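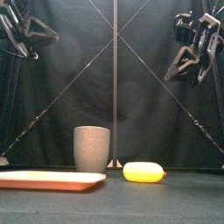 One reader of the earlier draft objected that a cup is crockery and a banana made for a toy shop is a toy, and that putting the two in one table-clearing task muddles what is being sorted. Fair point. We kept them together all the same. In the Barnance kit they share a box, and at home (ours anyway) toy food ends up among the cups by mid-morning.

Search this journal Go Advanced search

3.2 Objects and table

The kit has 70 pieces. Most are play food, the rest is small tableware: cups, trays, shallow dishes. Bought in two lots, the first from Goltden in March, the second from whatever the shop in Clorkisham had left. Sizes therefore don't match between lots. A strawberry from lot one is as big as an orange from lot two. We didn't correct for this. Real toy boxes are no better.

Pieces were picked for three things. Plain colour, outline that can be named at once, and a shape that behaves awkwardly on a flat top. The last matters more than we first allowed. A banana rocks on its curve. Cups roll if they go over, trays don't, but a shallow tray has very little rim to take hold of and slides when pushed at the side. Long curved pieces lie at an odd angle in a round cup and often stick out, so "in the cup" needed a rule: at least half the piece below the rim. Anything propped accross the rim counts as not put away. Same for trays, except there the whole piece has to be within the edge.

The table top is dark and matt. We tried a pale one early on and dropped it, the grey cups were hard to make out in the records and the raters complained. On dark, yellow and red pieces stand out well and grey ones well enough. Orange tray against red piece is still a weak pairing when the light is low. No cloth on the table, cloths ruck up.

Layouts were kept sparse, a few pieces and one or two things to put them in. They follow the Malinowski ordering (container, flat dish, food) with the starting places shuffled for each go. Nothing is stacked at the start. Spacing was left loose on purpose, so that in some layouts a piece starts well clear of the cup and in others is already close to it. Figure 2 is of the second sort, with a small red chilli-shaped piece and a pale grey cup.

Figure 2. Small red piece and grey cup on the dark top.

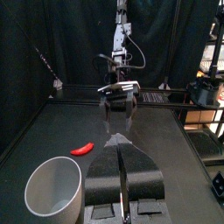 Close starts turned out the harder ones to score. With a wide gap it's plain when a piece has been moved. With a narrow one the cup can be nudged instead and the raters disagree over whether that's a move of the cup or of the food. We ended up scoring both, seperately, and reporting the food only.

3.3 Naming the pieces

All pieces were named by raters before use. In all, 200 written descriptions were collected, free text, no list to pick from. Banana: always banana. Cups: cup, mug, beaker, pot. We settled on cup throughout. Tray was the worst of the lot (dish, plate, lid, saucer) and "lid" came up often enough that we put a note in the instructions. Chilli and pepper were treated as the same answer. Colour words were left alone unless plainly wrong. Grey was sometimes given as white, let stand.

The full set comes to 2000 layouts. Duplicates not removed yet, to do before the next release. Pieces with chipped paint were kept in, split ones swapped for the nearest match in the box and the swap noted in the Barnance sheet. Washing up between sessions was warm water only, as soap left the smaller pieces slippy.

Contact the editorial office | Copyright the authors | Accessibility | Back to top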